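Spicy Gluten Strips, Konjac Snacks and Other Things on Hooks: The FAQ

Last updated Aug 15, 2021

I run the snack pages here, and the same questions keep landing in the inbox. Most of them come from people who saw a video, bought a sack of something red and are now wondering what they ate. I like this stuff. I also think a lot of what gets said about it is nonsense, so expect some grumbling below.

What is "latiao" and is it meat?

It's wheat, mostly. Latiao means something like "spicy strip." It's a dough or wheat gluten pushed out into strips or sheets and coated in oil, chili, sugar, salt and a good deal of flavoring. There is usually no meat in it. There may be plenty of things in it that a strict vegetarian would still want to read up on, and some versions carry flavorings made with meat or seafood. Read the ingredients. If you can't read the ingredients, use a translation app, and then don't fully trust the translation app either.

The bag says steak. Why does it say steak?

Because steak sells. The two characters to learn are 素 (su), meaning meatless, and 牛排 (niupai), meaning steak. Put together, 素牛排 is a flat sheet of seasoned wheat or soy that has never been near a cow. I get at least one angry message a month from someone who feels cheated by this, and I have some sympathy, but the word is right there on the front. The claim that it "tastes exactly like beef" is a different matter. I've tried a lot of them and I haven't met that one yet.

How do I tell the products apart on the rack?
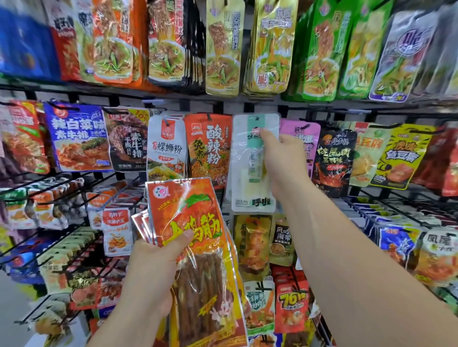

Shoppers who don't read Chinese tend to go by color, and color will let you down. Red means spicy, except when it means tomato, or crayfish, or just that the designer likes red. Learn a few characters and the rack gets a lot friendlier. The orange-and-red pack in the left hand says 鸡筋, which looks like it promises chicken tendon, yet what shows through its window is long, brown, twisted and very much in the gluten style. Two packs on the middle row say 素牛排, so there's your meatless steak, once in blue and once in dark brown. The white one reading 螺蛳粉 is river snail noodles, which is a meal and a smell, and a poor choice if you wanted something to nibble on the bus.

So is there chicken in the chicken one?

Check the back. I won't guess from a front panel and neither should you. The name of a snack can describe the texture, the flavor, the shape or somebody's childhood memory. The ingredient list is the only part of the packaging I take seriously.

Does a clear window mean it's a better product?

No. People repeat this to me as if it were a law. A window lets you see the shape and how oily it looks, and that's useful. It tells you nothing about how old the oil is or how much sweetener went in. Plenty of good snacks come in solid foil, which also keeps the light out.

What about the photo on the front?

Ignore it. A bowl of noodles with fresh greens on top is a serving suggestion in the loosest possible sense. You will be supplying the greens. Probably the bowl too.

Is konjac the healthy option?

This is the one that makes me tired. Konjac is a root vegetable. The flour made from it sets into a springy gel with very few calories, and that part is true. Then somebody soaks it in chili oil and salt, and the "very few calories" part needs a second look. It's still usually lighter than a wheat strip. It can also be very salty. Eat it because you like the crunch.

If you have trouble swallowing, or you're buying for small children, be careful. Konjac is slippery and firm and it should be chewed properly. I'd leave it off the list for toddlers completely.

How do I find it?

Look for 魔芋 (moyu), the name of the plant. 魔芋爽 (moyu shuang) is the name you'll see most, and 爽 is hard to translate - refreshing, satisfying, a bit of both. Shapes vary from ribbed slabs to thin strips. I can't say the shape matters much, though I know people who will argue for an hour that it does.

Should I buy the small packets or the big bag?

Small packets, the first time. I'll say it as often as I have to. Everyone wants to start with the large bag because the price per ounce is better, and then they find they dislike the numbing pepper and have a large bag of it.

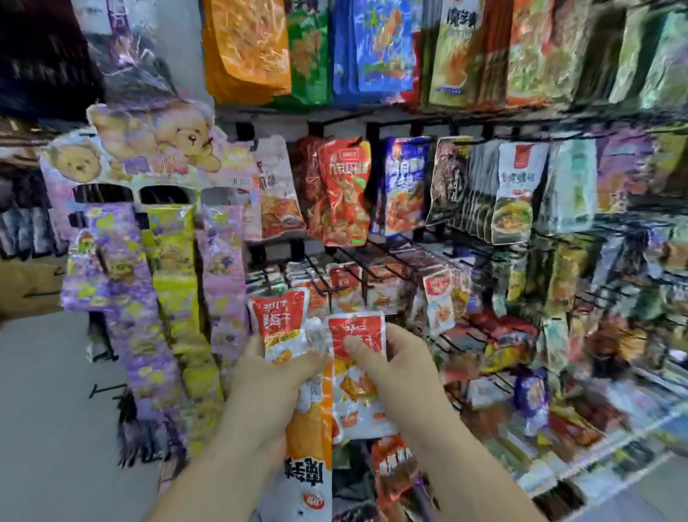

Small red-and-white packets held side by side, with a tall 魔芋爽 bag hanging between them.

Compare two packets front to front before you choose. Makers love to put several flavors in nearly the same design and change one line of text. Spicy, extra spicy and sour-spicy can look like triplets. Check the net weight too, as two packets of the same size may not hold the same amount.

Are the strips of tiny packets good value?

Rarely, in my experience. You're paying for a lot of wrapper. They do have one real advantage, which is portion control for people like me who don't have any. A display card with cartoon bears on it also tells you who the display is aimed at, so if you're shopping with kids, plan your route.

How hot is hot?

There is no standard. One brand's "mild" is another brand's dare. Anyone who posts a heat chart covering every brand has made it up, and I include the one a reader sent me that ranked 67 snacks to one decimal place. By whose mouth?

My own rough guide, worth what you pay for it:

微辣 - slightly spicy
中辣 - medium
特辣 - very spicy
麻辣 - numbing and spicy, from Sichuan pepper plus chili
甜辣 - sweet and spicy, often the safest first try
香辣 - fragrant and spicy, can mean almost anything

How much salt is in these?

More than you'd think, and the label won't always make it easy. Nutrition panels on Chinese packaging normally list amounts per 100 grams, and some use the serving instead. Look at the top of the column before you look at the number. Sodium is 钠, listed in milligrams. A pack I had on my desk while writing this gave 3,236 mg per 100 g. The pack held 30 grams, so the whole thing came to just under 1,000 mg. That's a lot for something I finished before the kettle boiled.

Energy is often given in kilojoules, and this scares people. If the panel says 1,440 kJ, that's a bit under 350 calories. Divide by 4.2 and calm down.

Can I trust the date?

Usually, once you know which date it is. Many packs print the production date (生产日期) and give the shelf life (保质期) somewhere else, in months or days. You add one to the other. I've watched people put perfectly good stock back because they took the production date for an expiration date, and I've seen the opposite mistake too. Imported packs may have a sticker with its own date on it. If the sticker and the print disagree, I don't buy.

Why is there so much oil in the bag?

That's the style. Orange oil pooling in the corner is normal for wheat strips. Oil on the outside of the bag is a different story - that's a leak, and it goes back on the hook or, better, gets handed to whoever is at the register. Also avoid anything puffed up tight that isn't supposed to be. Some packs are filled with gas on purpose, but a flat vacuum pack that has gone round is not one of them. Smell matters as well. Stale oil smells like old crayons.

Do I need to refrigerate them?

Not before opening, unless the label says so. After opening, fold it, clip it, put it in the fridge and eat it within a couple of days. The oil will go cloudy in the cold. Let it sit out for ten minutes and it comes back.

What else can I do with a bag I don't like?

Chop it into fried rice. Wheat strips cut small work well with egg and scallion, and the rice takes care of the salt. Reader Valdir Furtado wrote in to say he puts konjac strips in cold noodles with cucumber. I was doubtful and tried it anyway. It was good, though I'd use half the amount he suggested.

Do you recommend a brand?

No. Recipes change, and what gets exported isn't always what's sold at home. Buy two or three small ones and see.

Do companies pay you or send you free samples?

No payments. I've been offered boxes and I turn them down, mostly because I know I'd be nicer about them.

My question isn't here.

Use the contact form and put the Chinese name of the snack in the subject line if you can copy it. "The red one" doesn't narrow it down much. Please don't send me photos of your tongue.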